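Notebook, paint bench, June, 4:10 pm

Third attempt at the limewash for the Bristby hallway. The first two are still on the sample boards by the sink, chalking off on anyone who walks past in a dark sweater.

Recipe today: Herness putty, sieved twice, 10 parts water to one of putty by weight, plus a pinch of the blue-black pigment. The Herness sheet says let it stand overnight. I let it stand for lunch. Will report back on whether lime can tell the difference.

Batch came to 189 g, less than I wanted, more than the jar holds. Four boards, two coats each, 60 minutes between coats. Board C got 13 minutes because I misread the timer, so C is now officially the "impatient client" test.

Notes so far:
Pigment has to go in as a paste. Dry powder floats, then sulks in the corners of the bucket, then shows up as a streak on the last board.
The wide Ertürk brush sheds less than the Parkano one but holds half as much. Pick your annoyance.
Misting the board first helps. Soaking it does not; see board A, which looks like weather.

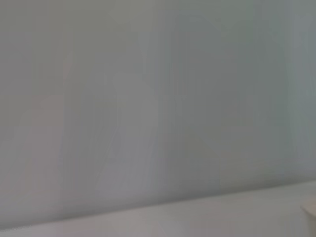 Color is the part I still can't predict. Wet, the mix is the gray of a filing cabinet, and it dries several steps paler, so every decision gets made on a color that won't exist tomorrow. I've started brushing a strip on blotting paper and hitting it with the hair dryer — cheating, but consistent cheating.

To do: rub test on B and D in the morning, dark cloth, same pressure if I can manage it. Order more putty. Find out who took the fine sieve and what they sieved with it, as it smells of coffee.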